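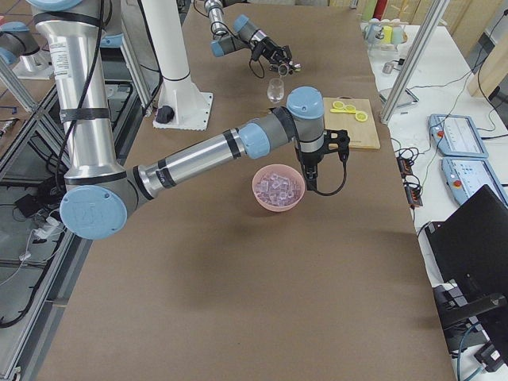
Minutes of the September Meeting
Grotia Street Neighbors' Association

Held on 4th September in the back room of the Baptista Library. Minutes taken and written up by Uriel Jaramillo, with apologies in advance for the length, as I was asked last time to put in more of what people said and I have taken that to heart.

Welcome and previous minutes

We began a little late so that everyone could find a chair, and it was lovely to see the room so full after the quiet summer. The minutes of the last meeting were read and accepted with one correction: the bench by the bus stop was repaired by the city and paid for by us, and I had it the other way around. My thanks to the two people who wrote to me so kindly to point it out.

Matters arising

The streetlight at the corner of Prarnano Lane is working again. It took three phone calls and a letter, and several members said how much nicer the walk home has been. The storm drain farther down is still blocked, and the city has given us a work order number but no date. Uriel will call again before the next meeting.

The lost cat from the July notice is home and well.

Report on the block party

There was a good long talk on this one, and most of it was happy. The day was warm, the street closure went through without any trouble, and the band played an extra half hour because people would not stop dancing. The potluck tables ran short of forks but of nothing else, and the rhubarb cake was mentioned by name more than once.

The lemonade stand took $173, all of it in small bills and coins, and it was agreed to give this to the library's reading corner as promised. A member asked whether we might have a sugar-free pitcher next year, and another asked for the mint to be kept separate, as it gets in the straws. Both seemed fair. We also heard from the households nearest the stage, who enjoyed themselves very much but would like the speakers turned toward the park next time — this was agreed right away, and the band will be told.

Drinks at the winter supper

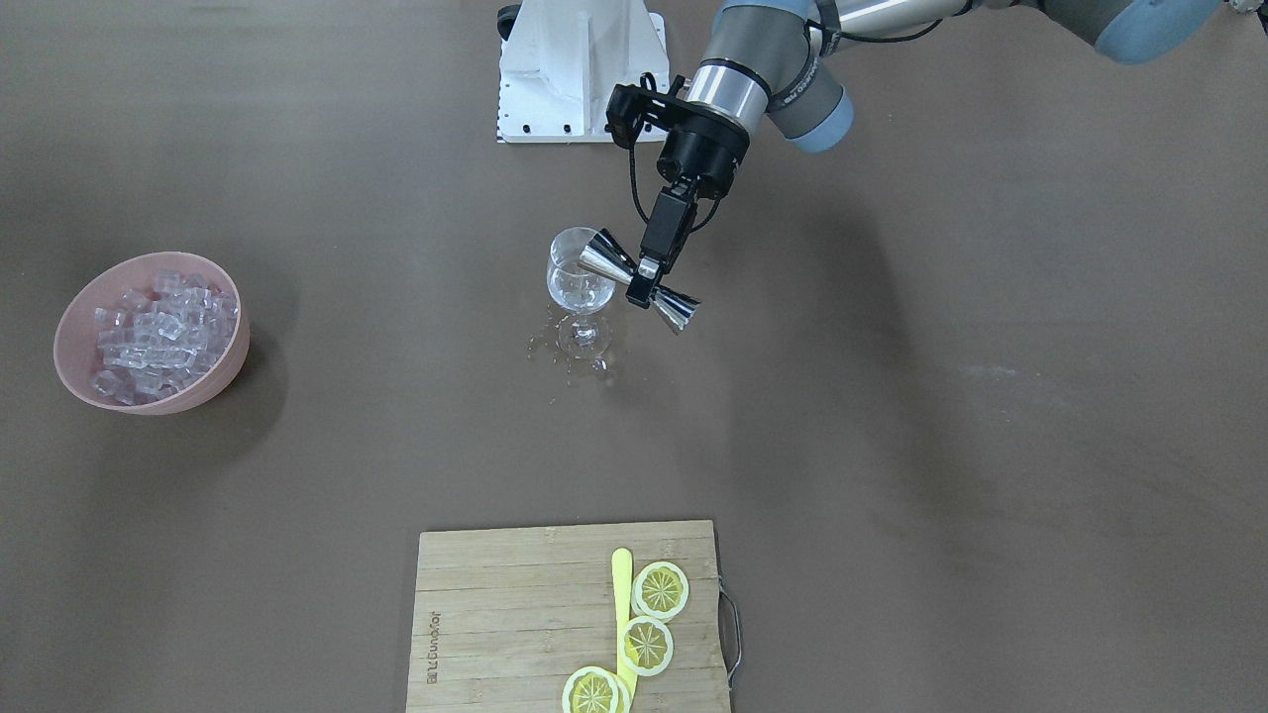 4 min read

The winter supper will be in January, in this same room, and we talked for quite a while about what to pour. Last year's punch was mixed by eye and came out strong in the first bowl and rather thin in the second, which several people remembered fondly and several did not. The suggestion this year is one fruit punch without alcohol for everybody, with a small second bowl for the grown-ups, measured properly with a jigger from a written recipe. The recipe will be passed around beforehand so that anyone with an allergy can look it over.

The library has reminded us that the adult bowl needs a signed form, and that the form has to reach the desk two weeks ahead. Uriel has a copy and will fill it in. It was also agreed that the supper should start at five, so that families with little ones can eat and still be home by bedtime.

There was some talk of a cheese table. No decision was made, but there was a great deal of feeling in favor.

Money

The balance stands at a little over $800, counting the dues that came in over the summer and before paying for the supper. From this we expect to spend $600 on the tree planting, leaving enough for the room and the food if we are careful. A member asked if dues would go up. They will stay as they are this year, and there was a small cheer at that.

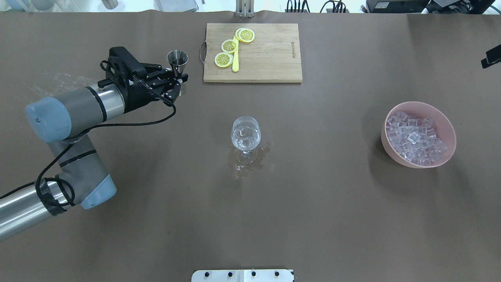 Fall tree planting

We have permission for 14 young trees along the west side of the street, and the nursery, Udent Gardens, will deliver them to the curb in front of the library. Holes will be dug by the city the week before, which saves all our backs. We will need people with wheelbarrows, people with hoses, and people willing to knock on doors and ask each household to water the tree nearest them through the first dry spell.

There was a friendly disagreement about maples and lindens. The lindens have it, mainly for the bees, although it was noted that they can drip on parked cars in early summer. Anyone who feels strongly about parking under one should speak to Uriel soon and a different spot may be found.

Any other business

A neighbor new to the street introduced herself and offered to run a seed swap in the spring, and the offer was taken up at once, with real pleasure. The notice board needs a new pane, as rain is getting in behind the old one and the last poster ran. Somebody left a green umbrella under the coat rack at the last meeting and it is now with the librarian.

We were asked to keep the side gate closed during meetings, please, on account of the geese.

Actions

Uriel to call the city again about the storm drain.
Uriel to hand in the supper form at the library desk.
Band to be told about the speakers.
Lemonade money to go to the reading corner.
Planting sign-up sheet to go on the notice board once the pane is replaced.

The meeting closed at ten past nine, and a few of us stayed to stack the chairs.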